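A sala do fundo da Palumbo já tem pano preto e mesa nova

Desde fevereiro que a sala do fundo da Palumbo está outra vez a funcionar, e eu, que passei o inverno inteiro a queixar-me dela a quem me quisesse ouvir, tenho de vir aqui dar a notícia. Quem costuma cá vir lembra-se de como aquilo estava: uma parede amarela com marcas de estantes antigas, duas mesas de alturas diferentes encostadas uma à outra, uma janela que batia com o vento e uma luz que fazia toda a gente parecer doente. Servia para tudo e para tudo servia mal. Agora há um fundo preto de tecido, uma mesa escura e baça e gavetas com folhas brancas já cortadas à medida, e dá gosto entrar lá!

A ideia começou com a Parvaneh Ranjbar, que usa a sala para trabalhos de mesa – ordenar peças, montar coisas pequenas, experimentar disposições – e que se fartou de andar à procura de parafusos em cima de um tampo cheio de veios e nódoas de café. Tinha razão. Eu própria perdi lá uma mola de caneta durante uma tarde inteira e fui encontrá-la no mesmo sítio onde a tinha pousado, perfeitamente à vista, disfarçada de mancha. A Parvaneh queria uma superfície em que se visse bem o que lá se põe e um fundo que não distraísse ninguém, e fez um desenho a lápis que andou colado na porta do frigorífico durante semanas, com comentários de várias letras à volta. Um deles era meu e dizia só "e a janela?".

A janela acabou por ficar como estava, com um calço novo (já não bate, pelo menos com o vento que tem feito). O dinheiro foi para o tecido e para a mesa. Gastámos ao todo 1243 euros, contando com as calhas, a tinta, a madeira e o transporte, e ainda me lembro da cara do Renji Okabe quando viu o orçamento do primeiro fornecedor, que nem sequer incluía as calhas. Acabámos por comprar o pano na Jakis, que tinha um rolo preto em fim de coleção, um bocadinho mais grosso do que o que estávamos a pensar. Trouxemos 42 metros, o que parece um exagero até se começar a cortar, a fazer bainhas e a descobrir que a parede não tem a mesma altura dos dois lados.

Sobre o pano tenho bastante a dizer, porque fui eu que cosi as bainhas. Primeiro: preto não é tudo igual. Levámos três amostras para a sala e pusemo-las ao pé umas das outras debaixo das lâmpadas, e uma era claramente castanha, outra tinha um brilho que parecia forro de casaco, e só a terceira desaparecia como nós queríamos. Segundo: o tecido apanha pelo. Não temos gato nem cão na Palumbo, mas temos gente que tem gatos e cães, e o resultado é o mesmo. Há agora um rolo adesivo pendurado num prego à entrada e pede-se a quem vai usar a sala que lhe dê uma passagem antes de começar. Terceiro, e isto discutimos muito: passar a ferro ou não passar? Eu passei o primeiro pano todo, demorei uma manhã, e quando o pendurámos ganhou vincos novos só de ir da tábua à parede. O segundo foi pendurado como estava, com um borrifador de água e paciência, e francamente não consigo dizer qual é qual. Ficam ambos com umas ondas suaves e umas rugas pequeninas que mal se notam.

As calhas foram montadas pelo Senyo Asante e pelo Renji, num fim de tarde que se prolongou bastante. O pano corre em 62 ganchos, e digo o número com conhecimento de causa porque fui eu a enfiá-los, um a um, sentada no chão com uma almofada. Tem a vantagem de se poder puxar todo para um lado quando a sala é precisa para outra coisa, e de se tirar para lavar sem chamar ninguém com um escadote. Pensámos em fixá-lo com agrafos, que saía mais barato, mas um pano agrafado nunca mais sai da parede em condições.

Agora a mesa. Era para ser comprada feita e afinal foi montada aqui, a partir de um tampo que o Parviz Bagheri tinha guardado na oficina dele, em Brareo, e que lhe custou um bocado a largar. Lixou-se, pintou-se com uma tinta mate da Lirkon num tom muito escuro, deixou-se secar, lixou-se outra vez e pintou-se de novo. O Parviz não queria acabamento nenhum por cima, e o Senyo queria um verniz para proteger. Fizemos um teste num canto por baixo do tampo: com verniz, as lâmpadas apareciam refletidas como se fossem ovos estrelados. Ficou sem verniz. Marca-se mais depressa, é verdade, e já tem um risco que ninguém assume, mas não há reflexos e isso nota-se logo quando se trabalha lá mais do que dez minutos.

Falta falar das folhas, que são a parte mais simples e talvez a que mais mudou a maneira de trabalhar. Em cima do tampo escuro põe-se uma folha branca ao meio, deitada no sentido do comprimento, da borda de trás para a borda da frente, e é ali que as coisas acontecem. O que está em cima da folha está em uso, o que está fora da folha está à espera. Foi a Nasrin Azimi que sugeriu isto, que ela já fazia em casa com toalhas de papel quando arranjava relógios, e no primeiro dia houve quem achasse uma mania. Passada uma semana já toda a gente pedia folhas. Temos um maço na gaveta de cima, todas cortadas do mesmo tamanho, e quando uma fica suja ou amachucada vai para o cesto do rascunho e tira-se outra.

Experimentámos também folhas cinzentas e umas creme, que sobraram de um trabalho de encadernação. As cinzentas são mais descansadas para a vista mas comem as peças metálicas pequenas, e as creme ficavam com um ar de papel velho que irritava a Parvaneh. Branco, portanto. O Renji ainda propôs desenhar uma quadrícula a lápis em cada folha para ajudar a alinhar, e há meia dúzia assim na gaveta de baixo para quem quiser. Eu gosto delas para distribuir botões por tamanhos. Para o resto prefiro a folha limpa.
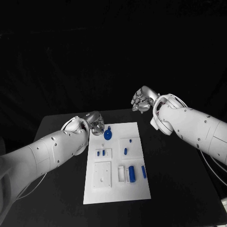
Quanto às peças para pôr em cima da folha, há uma caixa comum na estante da direita. Tem discos de várias cores, argolas, cubos, tampas de frasco, umas rolhas que sobraram do arraial e mais coisas que foram aparecendo. Os discos azuis são os preferidos, e percebe-se bem porquê quando se vê um em cima do branco. Pede-se só que voltem à caixa no fim, porque em março já andávamos com menos do que tínhamos em fevereiro e eu encontrei um dentro do açucareiro. Quem quiser trazer peças próprias traz à vontade, de preferência num saco com nome, e leva-as consigo quando sair.

Há umas regras pequenas, coladas na parte de dentro da porta, que resumo aqui para quem não vai à porta ler papéis. Não se come nem se bebe junto da mesa (a água pode ficar na estante). Não se cola nada com fita diretamente no tampo, que a tinta vem atrás – já experimentámos, infelizmente, e há um quadradinho mais claro na borda esquerda a prová-lo. Para segurar a folha usem os pesos que estão na gaveta, ou a massa adesiva azul, em bocadinhos do tamanho de uma ervilha. O pano não se usa para limpar as mãos. Parece escusado escrever uma coisa destas, mas o papel na porta tem essa linha sublinhada duas vezes e não fui eu que a sublinhei.

A sala abre às nove e fecha às sete da tarde, e reserva-se no caderno da entrada, como sempre se fez. Cabem lá sete pessoas se ninguém se espreguiçar. Para trabalhar à mesa, duas de cada vez é o ideal, uma de cada lado, que assim não andam a fazer sombra à folha uma da outra. Quem precisar de mais espaço pode abrir a mesa dobrável que está atrás da porta, mas essa continua a ser a mesa clara de antigamente e não tem tinta mate nem nada que se pareça.

Também mudámos a luz, embora pouco. As lâmpadas do teto são as mesmas, mas o Senyo virou uma das calhas e agora a luz entra mais de lado, o que tirou aquela sombra dura que se fazia mesmo no meio do tampo. Temos um candeeiro de braço da Brareo (sim, tem o nome do sítio, e sim, já fizemos a piada) que se pode prender à estante. À tarde, com o sol a bater na janela, convém baixar o estore até meio. De manhã pode ficar tudo aberto e é quando eu prefiro lá estar, entre as dez e o meio-dia, com a rua sossegada.

O que ainda falta: um tapete ou qualquer coisa para os pés, que o chão é de mosaico e no inverno sobe um frio pelas pernas acima; uma segunda gaveta com divisórias, prometida pelo Parviz para quando tiver tempo; e resolver o que fazer aos restos do tecido. Sobraram cerca de quatro palmos de um lado e umas tiras compridas do outro. Já há quem fale em sacos para guardar as peças, e eu voto nisso, desde que não seja eu a cosê-los outra vez. A Nasrin ofereceu-se para cortar os moldes e já tem metade deles feitos em papel de jornal.

Se passarem pela Palumbo, espreitem a sala do fundo mesmo que não tenham nada para lá fazer. A chave está no sítio do costume, as folhas estão na gaveta de cima, e quem tirar a última que avise, por favor, que o papel grande está guardado no armário do corredor e a guilhotina precisa de ser montada antes de se cortarem mais.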